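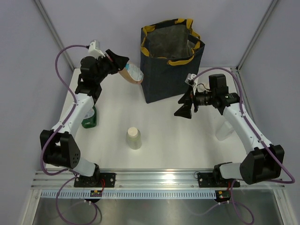
Trandari has put its two-arm bench kit on general sale, and after a spring of asking we have had one on loan long enough to write it up. The kit is sold to small packing rooms, repair shops and teaching labs that want a pair of arms on a table without hiring a firm to build the whole thing. You get two matching arms, two grippers, the front rail they bolt to, the wiring and a year of phone help. We set ourselves a plain job for the review, which was putting bottles into an open fabric bag. The bag with the yellow straps was the one we used most, and it asks more of the arms than a cardboard box would, as the handles and loops stand up around the opening and the gripper has to come in past them with a bottle held at a slant.

Some background for new readers. Trandari started out making spare parts for bottling lines and moved into arms when its main customer in Udley began asking for something smaller. The bench kit is its second product of this type. The first was sold only to schools, and we covered it in our September issue. Most of the complaints we passed on then had to do with the software, and most of those have been dealt with. The software now opens to a single page with the two arms side by side, and you can save a motion under a name you will remember later.

Setup took us most of a morning. The arms come already joined at the elbow, so the work is in fixing the black plates to the rail, running the cables up each arm and checking that both sides answer when you call them. The manual is clear on the plates and poor on the cables. It shows them lying close to the arm all the way down. On our bench they swing out in a wide bend past the elbow, and we would leave them that way. We tied them tight the first day, as the drawing shows, and the left arm pulled up short whenever it reached for the back of the table.

The grippers are the best part. The fingers are wide and angular, and they hold round things better than we expected from the shape. A bottle can be taken by one end and carried on a slant, and we did not lose one from the grip after the first day. Thin, flat things are harder. A sheet of labels or a folded carton flap will slide out unless you slow the close speed down, and the setting for that is two menus deeper than it should be.

Filling a bag is a good test of how the two sides share the work. Trandari's own demo has one arm hold the rim while the other drops the item in. We tried it that way and then gave it up for bags that stand open by themselves, because the second arm is more use waiting its turn. With a softer bag you will want the demo method. Either way you have to teach the motion for each bag, and if somebody swaps in a taller one you will need to teach it again. It does not work this out for itself, and the sales sheet could be plainer on the point.

We ran 242 placements over the loan and kept a log. Of those, 200 went in on the first try. Most of the rest caught on a strap or handle and had to be started over by hand. A few were our own fault for putting the bottles down too close to the bag, where the wrist has no room to turn. If you are used to a fixed packing machine that will sound like a poor score. For a kit that was doing a different job on the same table the day before, we think it is fair, but you should plan on having a person nearby.

Mwanahawa Biwott did most of the teaching for us and had not used an arm before. By the end of her second session she could record a new motion and trim it without the manual. Her main request is a larger stop button. The one supplied sits at the end of a short lead, and she ended up holding it in her lap.

On noise, we could talk over it with no trouble. On space, the table needs to be clear on both sides, as the elbows go out farther than you would guess when an arm folds back.

The service plan is sold separately through Jafri, the dealer for our area. It covers one visit a year and a loan arm if yours has to go back. Jafri's workshop is in Bravville, so for most of our readers a visit should not mean a long wait. We called the help line twice. The first call was answered right away. The second went to a recording and we were called back the next morning.

A spare set of fingers costs 100 dollars, and we would order one with the kit. Ours were showing wear at the tips by the end of the loan. The monthly rental is 1,487 dollars with the rail included, and part of that comes off the price if you decide to buy. Ask Jafri how much before you sign, because the form leaves the line blank.

Our loan kit goes back at the end of the month. Members who want to try it first can write to the office for a bench time — bring your own bag or box, and a few of whatever you pack.

Reader comments (3)

Peadar Ní Bhriain
We have rented the same kit for jars. Agree on the cables. Ours had a tie right at the elbow and it wore a mark in the sleeve in two weeks. Can you say what close speed you used for the flat cartons?

Mwanahawa Biwott
Peadar, I had it at the second lowest. The lowest is so slow that it stops and reports a fault.

benchtop_mo
Does the rental price cover the service plan or is that on top?

Search this site Enter keywords Go

Contact the office | Copyright 2018 | Back to top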